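Sorting out the limescale, part two

The Brusano softener has now been in for a full winter, so I have enough readings to say whether it was worth fitting. The short answer is yes for the boiler and no for the kettle.

Our water comes in at just over 400 ppm as calcium carbonate, measured at the kitchen tap with drop tests. The old plate heat exchanger lasted four years. When Shivam Rajput took it out he cut it in half on the bench, and more than half of the channels on the hot side were closed. Scale drops out faster as the surface gets hotter, and most of the trouble starts above 60 degrees. I had the cylinder set at 65 for years and the boiler flow higher still. Both are now lower, and the cylinder gets a weekly run back up to 60 for legionella.

The softener feeds everything except the kitchen cold tap, which stays hard for drinking. The kettle is filled from that tap and scales exactly as it did before.

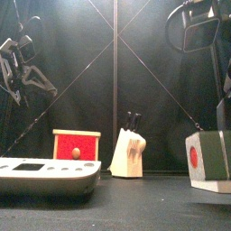

Tabletop with the white tray and the block with the red circle.

Salt use has been the surprise. The Brusano manual suggests one regeneration every four days for a house of our size. With the meter set for the measured hardness and not the postcode figure, it runs every six. I use block salt, as tablets bridged in the brine tank twice in November and had to be broken up with a broom handle. Kidach blocks fit the cabinet. Fovard blocks are slightly longer and the lid will not shut on them.

Pressure drop across the unit is 0.3 bar with one shower running and 0.7 with two. The second figure is noticeable upstairs. The supplied hoses are narrow, and replacing them with full-bore ones brought it down to 0.4. Check this before blaming the valve head.

Regeneration is set for 2 in the morning. There is a faint hiss from the drain line for the first ten minutes, audible in the hall.

Still to do: fit a second isolating valve on the bypass, lag the pipe behind the cabinet, and test the outlet again once the resin has had a full year.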